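Drivthorpe Sleeve Notes – README

Hello, and thank you for downloading this. Drivthorpe Sleeve Notes is a plain-text collection of 2,374 entries on jazz and improvised records, typed up over a good many evenings from small-label LPs, cassettes and the odd CD that came with a proper booklet. I began it because I could never remember who played bass on what, and it rather grew from there.

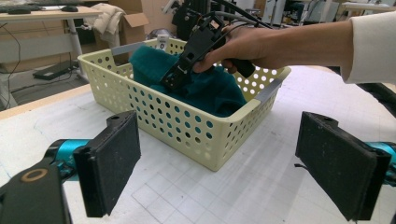
Yellow basket with grey handles, on the white table.

What you get is one file per label. The largest is Rander, which put out mostly trios and quartets and was wonderfully careful with its credits. Dogar is much smaller, at 52 records, and a good deal messier – players are sometimes listed by first name only, and I have left them that way unless another sleeve settled the matter.

Each entry gives the artist, title, label, catalogue number, players with their instruments, and track titles in running order. Dates are recording dates where the sleeve has them and release dates where it doesn't, and the date_type column tells you which. Spellings follow the sleeve, even where I winced a little.

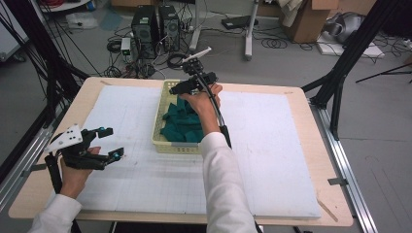
Issue 49

Rinunard is the label I'm fondest of, and also the one most likely to cause you trouble. It reused catalogue numbers whenever a record was repressed with a new cover, so please don't use the number on its own to match things up. Number and title together will see you right. Two of its live sets also swap sides between the LP and the cassette, and I've kept both orders, marked LP and MC.

The short comments in the notes column are mine. They are opinions, typed while listening, and I was probably too hard on the soprano players.

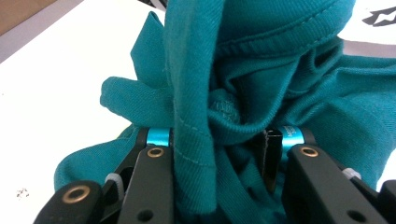
Known gaps

Guest players on the later Dogar cassettes are patchy. Timings are missing for most of the Rander singles. If you own any of these and can read me the back cover, I'd be delighted to add what you find.

Last updated November 2, 2022.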